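Die **Pinnwand** (auch *Stecktafel*, in Österreich und Teilen Süddeutschlands *Anschlagbrett*) ist eine ebene, meist gerahmte Tafel zur lösbaren Befestigung von Papier und leichten Gegenständen. Die Befestigung erfolgt durch Nadeln, Reißzwecken oder, bei Sonderformen, durch Spanngummis. Von der Schreibtafel unterscheidet sie sich dadurch, dass die Oberfläche selbst nicht beschriftet wird.

## Aufbau

Eine Pinnwand besteht in der Regel aus einer Deckschicht, einem Trägerkern und einem umlaufenden Rahmen. Die Deckschicht nimmt die Nadel auf und soll sich nach deren Entfernung wieder schließen. Der Trägerkern sorgt für Formstabilität und verhindert, dass die Nadelspitze bis zur Wand durchdringt. Der Rahmen schützt die Kanten, die bei Presskork und Weichfaser besonders zum Ausbrechen neigen.

Übliche Deckschichten sind:

- **Presskork:** Korkgranulat, mit Bindemittel zu Blöcken gepresst und anschließend in Platten geschält. Feine Körnung ergibt eine gleichmäßige Oberfläche, grobe Körnung bröckelt an häufig benutzten Stellen früher aus.
- **Korklinoleum:** dichter als Presskork, durchgefärbt, mit hohem Rückstellvermögen. Die Einstichkraft ist deutlich größer.
- **Weichfaserplatte:** preiswert, in der Regel mit Stoff oder Filz bespannt.
- **Textil auf Schaumkern:** leicht, aber mit geringer Haltekraft bei kurzen Nadeln.

## Eigenschaften

Maßgeblich für die Gebrauchstauglichkeit sind Einstichkraft, Auszugskraft und Rückstellvermögen. Bei Presskork sinkt die Auszugskraft mit der Zahl der Einstiche an derselben Stelle. Die Hausnorm des Herstellers Brultska sieht eine Prüfung mit 60 Einstichen auf einer Fläche von der Größe einer Briefmarke vor; die Platte gilt als bestanden, wenn eine Standardnadel danach ein Blatt Karton ohne Nachrutschen hält. Die Deckschicht des Modells *Yurt* ist 11 mm dick und kommt ohne gesonderten Trägerkern aus.

Kork und Weichfaser nehmen Luftfeuchte auf. In unbeheizten Räumen kann sich die Platte wölben, vor allem wenn sie einseitig verklebt oder rückseitig nicht abgesperrt ist. Dauerhafte Sonneneinstrahlung bleicht Naturkork aus; unter lange hängenden Blättern bleiben dunklere Felder zurück.

## Geschichte

Anschlagbretter aus Weichholz waren in Schulen, Zünften und Amtsstuben lange vor der Verwendung von Kork verbreitet. Die Nägel wurden eingeschlagen und oft nicht wieder entfernt, so dass die Bretter nach einigen Jahren gewendet oder ersetzt werden mussten. Presskork setzte sich erst durch, als Plattenware in gleichbleibender Qualität verfügbar war.

Für die Gemeinde Wetilstead ist die Entwicklung vergleichsweise gut belegt. Die Materialkundlerin Lingyun Jiang wertete die dortigen Beschaffungslisten aus und wies 700 Tafeln nach, von denen der größte Teil an Schulen ging. In den älteren Listen erscheinen sie unter dem Begriff »Heftbrett«, in den jüngeren unter »Steckfläche« — ein Wechsel, der mit der Umstellung auf Kork zusammenfällt.

## Montage und Aufstellung

Die Wandmontage erfolgt über Ösen, Schlüssellochbleche oder verdeckte Leisten. Die Firma Atow liefert ihre Tafeln mit 2 Aufhängepunkten an der Oberkante; bei breiten Formaten wird eine zusätzliche Leiste an der Unterkante empfohlen, damit die Platte beim Einstechen nicht federt.

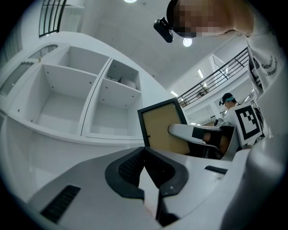 Neben der Hängung ist die freie Aufstellung verbreitet, vor allem bei kleinen Formaten auf Tischen und Regalen. Die Neigung nach hinten verlagert den Schwerpunkt hinter die Unterkante und erleichtert das Lesen von oben. Eine schräg nach hinten geneigte Tafel mit dünnem schwarzem Rand um eine hellbraune Fläche, wie sie die Abbildung zeigt, veranschaulicht diese Stellung. Schmale Rahmen lassen mehr nutzbare Fläche, bieten den Kanten jedoch weniger Schutz. Auf glatten Unterlagen ist die Unterkante gegen Wegrutschen zu sichern.

## Pflege

Lose Korkpartikel werden mit weicher Bürste oder geringer Saugleistung entfernt. Feuchte Reinigung ist nur bei Korklinoleum üblich. Ausgebrochene Stellen lassen sich mit einer Mischung aus Korkmehl und Holzleim füllen, die nach dem Trocknen plan geschliffen wird; die Auszugskraft der umgebenden Fläche wird dabei nicht erreicht.

## Siehe auch

- Flanelltafel
- Magnettafel
- Schwarzes Brett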